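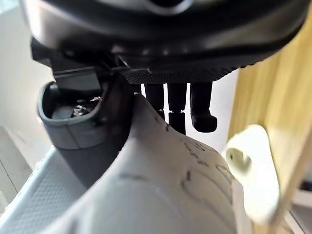

*Fig. 6. Gripper, with a white object in front.*

## 6. Setting up the voter check-in tablet

These steps apply to the Lakik check-in tablet used at district and parliamentary elections. Allow half an hour before the doors open at 7 am.

1. Unlock the transport case and take out the tablet, stand and receipt printer. Write the seal number in the station log.
2. Place the stand on the check-in table with the screen facing the clerk. Voters in the queue must not be able to read the register.
3. Connect the printer and load a roll. One roll prints some 872 slips.
4. Hold the power button until the Lakik logo appears, then enter the station code from your envelope.
5. Choose **Load register**. The tablet holds up to 4000 names. Larger stations, such as Durthorpe, are issued with two tablets and a split register.

**Note:** The register is fixed when it is loaded. Late additions are sent on paper and must be checked by hand.

6. Compare the total on screen with the total on your station sheet. If they differ, do not open the station on the tablet. Ring the district office and use the printed register until you are told otherwise.
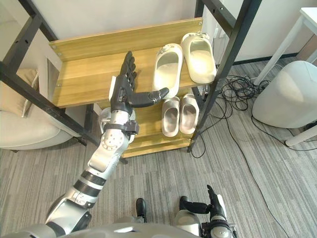
7. Choose **Zero report** and print two copies. Both must show no voters checked in. The presiding officer signs each copy, and any party agents present may sign too.
8. Pin one copy to the notice board and put the other in the log.

**Caution:** Never restart the tablet while a slip is printing. The voter may be marked as checked in without a slip.

### 6.1 Battery

Charge to 100 per cent the evening before. If the level falls below a fifth, plug in the spare pack and carry on.

### 6.2 Help during voting

Stations in Kermani and Bostum should ring Renji Kobori at the district office. All other stations use the number on the lid of the case. Have the station code ready.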